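List Home | Threads | By Month | Search | Post | Unsubscribe

Re: wrapping a basket handle – cloth or cane?

Hi all,

Picking up the handle question from a couple of days back, because I've been through this more times than I'd like to admit and I finally have a basket I'm happy with.

> I bought a round basket at the Stornton flea market and the handle is
> shedding little splinters every time my daughter carries it around. Body
> is in great shape. Is it worth rewrapping in cane, or can I get away
> with something softer? She mostly uses it to haul toys from room to
> room so it doesn't have to be fancy. Also what holds the ends down??
> Everything I've tried unravels in a day.

Short answer – go softer! Cane looks lovely but it's slow work, you have to soak it, and a kid's handle gets dragged and sat on and hung off doorknobs. I did one in cane for my sister years ago and it took me a whole weekend. The one I have now is off-white wrapping with a bit of red on it, and it's still going.

I wind mine on a slant and don't fuss about covering every bit. A little of the wicker peeking through along the top doesn't hurt anything (I like it, it looks like a barber pole). If yours is really splintery, though, sand it first with something fine and overlap each turn by half. I used 10 feet on my last tall loop handle and had a scrap left over, but measure yours with a piece of string before you cut.

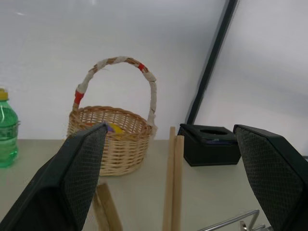
Filed under: Baskets & Cane > Handles > Repairs

There's the slanted wrap and the gaps I mean, plus the two red bands on the handle. The basket's on toy duty at my house too, with something yellow and something purple in it at the moment. Wicker is good for that. It's light enough for small arms and the rolled rim is kind to fingers.

As for the ends unraveling, start your wrap an inch or so lower than you think you need, lay the tail flat along the handle, and wind right over it. At the finish, leave the last four turns loose, tuck the end back under them, then pull everything snug and trim. A dab of white glue under the last turn and let it sit overnight. Tape by itself will let go in a warm car, ask me how I know.

For supplies, I get my cotton tape from Varghese on the hill. They sell it by the yard and will let you feel it first. Prestard has it too but only on the big rolls, and unless you're planning to wrap every basket in the county you'll be looking at that roll until you retire.

Someone else asked whether the Drendalis handout on rims is still around. I have a paper copy and can scan it if there's interest, just give me until June because the scanner is at my mother's.

Post a picture when you're done, I'd love to see what color you pick!

Happy wrapping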